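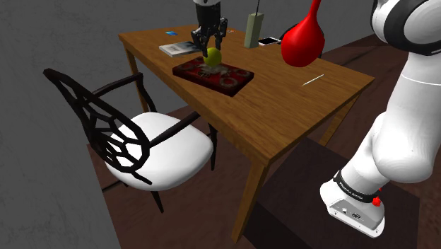
Ball, tray, Franka. My whole week in one render.

1/ Hello again, planning people! I promised a while back that I'd write up what I've been doing with the placement planner in Vorno (our little simulation stack), and it has taken me until 24 April 2024 to sit down with a cup of tea and do it. Sorry, and thank you for the nudges.

2/ The task sounds like nothing at all: put a small round ball on a patterned red tray. The arm can do it in its sleep if you hand it the true poses. The trouble starts when the perception module has to supply them, and our tray has swirly flowers on one side and rings on the other.

3/ Those rings! The detector we'd been using since December loves anything circular, so every so often it would offer the planner a lovely confident "ball" that was really a bit of printing. Mehrangiz Fallahi spotted it in the logs well before I did, and was very kind about it.

4/ So now we check height as well as shape. If a candidate has no depth above the tray surface, it gets thrown out before the planner ever hears of it. It's 8 lines of code and I spent two days being scared of writing them, which tells you something about me.

5/ The other change is on the release. I used to open the fingers as soon as the target pose was reached. Now the controller waits for the ball's velocity to settle, then opens slowly, then backs straight up before it plans anything sideways (a tall box with an antenna lives on that table, and I have knocked it over more often than I'd like to admit).

6/ I ran 1014 randomized layouts overnight with the new checks and got 3 false ball detections, all of them with the tray turned to a steep angle. Hamidreza Nouri thinks it's our plane fit drifting near the raised edge, and I'm inclined to believe him, but I want to look at the depth maps first.

7/ Next on my list is cleaning up the replay viewer so you can scrub through a plan and see which candidates got rejected and why. If you've built something like that and have opinions on the layout, please do write to me, I'd love to hear them!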